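Student project: teaching plug and unplug with hand grippers, how many demos?
Dultdale Robotics Club forum > Projects

tegan_p
We are recording demonstrations with the two hand-held grippers. The task is a power strip and its cables on the round table.
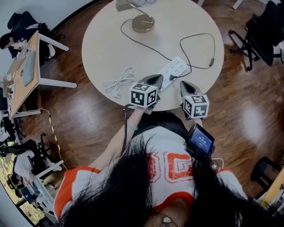 Rhys Goodwin
How many demonstrations do you plan? In my opinion 400 is too much for a student project. The quality goes down when the people are tired.

tegan_p
400 is what our supervisor wrote in the plan. We do them in sets of 16, then we change the person.

reshma.pretorius
I do not agree with Rhys. With cables you need many, as a cable never lies the same way. Our Trasex project stopped too early and the policy learned only one shape of the loop.

Rhys Goodwin
Fair, but was it the number or the variety? You can move the lamp between the sets also.

reshma.pretorius
Both, I think. We did not test it separately.

tegan_p
Thank you both. I will ask if we may train once at the half and look at the result before December.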